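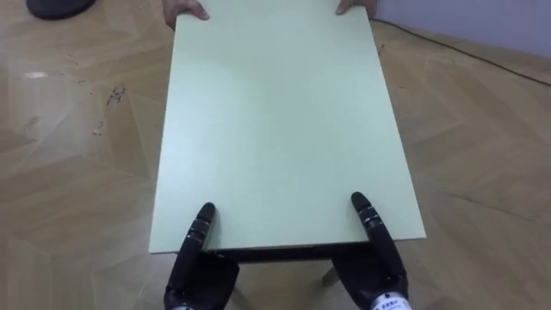
September 3, 2024

I have been going on about the Nundetti open day to anyone who'll stand still, so it's probably time I wrote it down and gave my family a rest.

Pui-shan Choi and I signed up back in January, when the tickets were free and there were only 50 of them. Nundetti has the ground floor of an old printworks in Dakdale, a 15 minute walk from the station if you don't go the wrong way round the canal first (we did). You get a badge, a cup of tea and a quick talk about where not to stand, and then you're let through to the workshop.

The first half hour was arms in cages sorting parcels. Good, quick, a bit hypnotic, and I could have watched for longer. But what everybody had come for was the robot they call Gamton, which has two arms and two black hands with proper jointed fingers, and whose job that morning was to help a person carry a small table.

I know how that sounds! It's a little mint-green table, the sort of thing you'd put a lamp on. But stand close and it's gripping stuff. The person takes the far corners, the robot takes the near end, palms underneath and fingers curled up over the top, just the way I'd do it myself. Then they lift together and off they go.

Sanaa El Fassi, who ran the session, explained that the lifting is the easy bit. The hard bit is that the person at the other end keeps changing their mind. They slow down, they turn early, they tip their side up to get round something, and the robot has to feel all that through the table and go along with it. The software that does this is called Nasr and she said they'd logged 1,577 carries with it so far, a fair few of which ended with a table on the floor.

Then she asked who wanted a go, and my hand was up before she'd finished.

I expected to be pulled about. What I got was more like carrying with a careful friend who's slightly slower than you. When I sped up there was a tiny drag, then it caught up. When I stopped dead (on purpose, sorry) it took one more small step and settled. I was grinning like a fool. Pui-shan went after me and tried walking in a curve, and it followed her round with only one wobble.

Someone asked the price of the hands and got a laugh and "more than the table". Someone else asked about stairs. Not yet, said Sanaa, and not for a good while.

We stayed for the questions, missed our train and had chips by the canal instead. They're planning another open day and I've already put my name on the list. Pui-shan wants to bring her own coffee table.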